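Talukder hold on for a draw at Bonero

Bonero and Talukder finished 1-1 on February 2, 2018, a result that kept both clubs in the top half of the regional league and left neither coach happy.

A crowd of 733 watched at the Bonero ground, the best turnout there this season. Most of them had settled in behind the southern goal by kickoff, where the wind was pushing every high ball back toward the halfway line.

Talukder scored first. Bastian Kramer, playing his 100th match for the club, took a short corner, got the ball back and curled it inside the far post. The keeper got a hand to it but couldn't keep it out.

Kramer, a defender by trade, has never scored more than twice in a season. He joined from Custness as a teenager and spent his first winter on the bench.

"I was trying to cross it," he said after the match. "The wind did the rest. I'll take it."
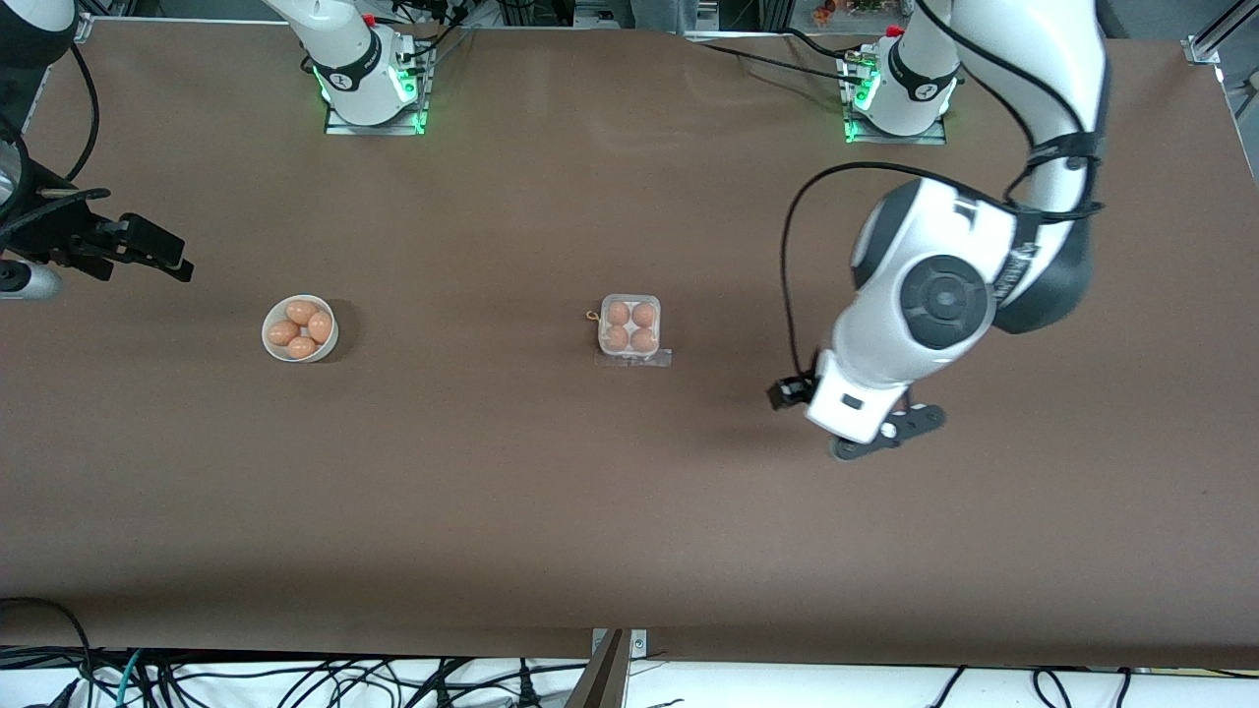
Bonero were slow to respond. They had plenty of the ball before halftime but kept going wide, and their crosses were easy work for the Talukder centre backs. The home side's best chance of the half came from a free kick that struck the wall and rolled out for a throw.

The second half was better. Bonero moved a midfielder up behind the striker and started to win the ball closer to goal. They equalized in the 77th minute from a scramble after a long throw. Talukder's players claimed a handball, the referee spoke to his assistant, and the goal stood.

Both teams could have won it late. Bonero hit the crossbar with a header, and Kramer cleared another effort off the line in stoppage time.

The draw does more for Talukder, who lost their opening three away matches and have now gone five without defeat on the road. Their coach has settled on a back four after trying three different systems before the winter break. Kramer, who was moved from left back to the middle, said the change had made his job simpler.

"I know who's beside me every week now," he said. "Before that we were learning a new shape every other match."

For Bonero the trouble is still scoring. They have one goal from open play in their last four home matches and will be without their captain, who picked up his fifth yellow card, when they travel to Pliveo. Pliveo's small ground holds 600 and is usually close to full.

Talukder are at home to Custness next. The return match against Bonero is set for March.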